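Looking After an Oiled or Waxed Wood Tabletop

Workshop Notes, part 9

Most of the damage we see on domestic tabletops comes from cleaning. Spills account for some of it and sunlight for a little more, but the usual history is years of all-purpose spray on a finish that was never meant to take it. These notes cover daily care, marks, small repairs and refinishing for tables in pale hardwoods. Darker woods follow the same steps with a different color of wax.

Find out what finish you have

Pick a spot on the underside edge or inside an apron where the finish matches the top. Put down one drop of water and leave it for ten minutes. If it sits as a bead and wipes away clean, the surface is probably lacquer, varnish or a well-kept hard wax oil. If it soaks in and leaves a darker spot, the surface is bare, thinly oiled or worn out.

Next, dampen a cotton swab with denatured alcohol and hold it against the same hidden area for half a minute. Shellac softens and goes tacky. Lacquer barely reacts to alcohol but softens with lacquer thinner. Oil and cured polyurethane do nothing in either case. Rub a second swab with mineral spirits. Yellow or brown residue with a slick feel means wax.

Write the result on a piece of masking tape and stick it under the table. You will want it again in five years.

Daily cleaning

Dry dusting first, with a soft cotton cloth. Grit dragged under a wet cloth is what puts the fine circular scratches in a satin surface. Then a cloth wrung out until no water can be squeezed from it, wiped along the grain, followed at once by a dry cloth.

For grease, add a few drops of plain dish soap to a bowl of lukewarm water. Wipe, rinse the cloth, wipe again, dry. Avoid vinegar, ammonia, baking soda paste and anything sold as a multi-surface spray. Vinegar dulls wax. Ammonia darkens oak and other woods high in tannin. Melamine sponges are a fine abrasive and will leave a shiny patch on a matte finish or a dull patch on a glossy one.

Silicone polishes deserve a separate warning. They look good for a week and then make the next refinish very difficult, as new finish pulls away from the residue in small craters called fisheyes. If a table has been polished this way, wash it three times with naphtha, changing the cloth each time, before sanding.

Checking the surface under low light

Overhead light hides nearly everything. Turn it off and set a lamp at the far end of the table, level with the top, then look toward it from the opposite end. Dents, ripples, swollen grain and greasy areas all show as breaks in the reflection. Move the lamp to the side and repeat. Mark what you find with small pieces of low-tack tape. Do not use pencil on pale wood — graphite gets into the pores and is tedious to remove.

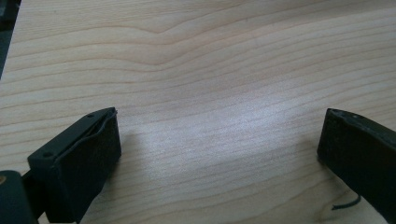 A dent is compressed wood and can usually be raised. A gouge has fibers missing and has to be filled. To tell them apart, run a fingernail across the mark. A dent has a soft slope on both sides; a gouge has an edge that catches.

Raising a dent

This works on solid wood and, with care, on thick veneer. It does not work through polyurethane, which has to be cut back first.

Put one or two drops of distilled water in the dent and let it stand for five minutes. Fold a damp cotton cloth to two layers and lay it over the spot. Touch the tip of a dry iron, set to medium, to the cloth for three seconds. Lift, look, repeat. Four or five passes are normal. Stop when the wood is level, or when two passes in a row make no difference. Let the spot dry overnight before sanding, since it will be slightly proud and will settle back as moisture leaves.

On veneer, limit this to two passes. Heat and steam loosen hide glue and some white glues, and a raised bubble is a worse problem than the dent was.

White rings

A white ring or haze is moisture held in the finish. The wood below is generally unharmed. Try these in order and stop at the first one that works.

Wait two days. Many fresh rings fade without help.

Warm air from a hair dryer on low, held a hand's width away and kept moving, for up to ten minutes.

A little mineral oil left on overnight and wiped off in the morning.

Grade 0000 steel wool with paste wax, rubbed lightly along the grain. This changes the sheen, so plan to do the entire top to match.

Do not use steel wool on oak that will later get a water-based finish. Fragments left in the pores rust into black specks. A white or gray nylon pad is the substitute.

Black marks

A black or blue-black mark is usually iron reacting with tannin, from a wet can or a plant stand. It is in the wood and no polish will reach it. The finish must come off in that area, and the stain is then treated with oxalic acid, sold as wood bleach.

Mix it in a glass or plastic container to the strength on the label, with hot water. Wear gloves and eye protection, and open a window. Brush it over the full width of the board, since a treated spot will dry lighter than the wood next to it. Leave it until dry, then rinse with clean water several times. Never sand before rinsing. The dried crystals are harmful to breathe.

Ink marks are less predictable. Hortensia Palma, who ran our finishing bench until January, tested every ink mark on the smallest corner of it with alcohol on a swab and went no further if the ink spread.

Sanding

Sand only when cleaning and spot repair have failed. Start at 120 grit if there is finish to remove and at 150 if the wood is nearly bare. Go on to 180 and, for hard wax oil, stop there. Sanding to 320 closes the surface so that oil does not take evenly, and the top ends up with less protection.

Follow the grain, including where it curves. On flat-sawn boards with wide arched figure it is enough to sand parallel to the long edge. The last grit should be done by hand with a cork block even if the earlier ones were done by machine, as random-orbit marks show up badly in pale wood once oil goes on.

Between grits, vacuum with a brush head and wipe with a cloth dampened in mineral spirits. While the surface is wet, look for leftover scratches. They show much more clearly then than when dry.

Veneer gets 180 grit by hand only. Commercial veneer may be half a millimeter thick or less. If you see the color change under the paper, you are already through.

Oiling

Stir the can thoroughly. The matting agent in a satin or matte oil sinks, and a top oiled from an unstirred can will come out glossy at first and chalky from the bottom third.

We use Clonura hard wax oil in matte for pale woods, stock number 2819, and Divard's plain linseed blend for anything that gets reoiled every year. The Clonura keeps maple and ash closer to their bare color. The Divard yellows, noticeably so by the second year. Bansal pads in white are our standard applicator, though a folded lint-free cotton cloth does as well on a small table.

Apply a thin coat along the grain. Wait fifteen minutes. Wipe off everything that has not soaked in, with clean cloths, until the last cloth comes away nearly dry. Oil left standing cures sticky and has to be scraped. Leave overnight, rub lightly with a gray pad, and apply a second coat thinner than the first. Coat the underside as well, one coat being enough, or the top will take up moisture unevenly and may cup.

Used oil cloths can catch fire as they cure. Lay them flat outdoors on concrete until stiff, or store them in a sealed metal can filled with water. Do not ball them up or put them in a trash bin.

The top can be used carefully after a day. Keep water off it for a week and keep cloths, mats and vases off it for two. Anything left sitting on a finish that is still curing leaves its outline.

Wax over oil

Optional. It makes the surface feel smoother and does little for protection. Use a clear paste wax, applied in small circles and buffed off along the grain after ten minutes. Wax has to be removed with mineral spirits before the next oiling, so skip it on a kitchen table.

Humidity

Keep the room between 40 and 60 percent relative humidity if you can. A solid top three feet wide can change by a quarter inch across its width from winter to summer. Screws through the apron should run in slots or be replaced with figure-eight fasteners. If a top has split along a glue line, check the fasteners before you reglue it, or it will open again in the same place.

Questions on the humidity section go to Sebastián Paredes at the Plarham workshop. Part 10 covers chair joints.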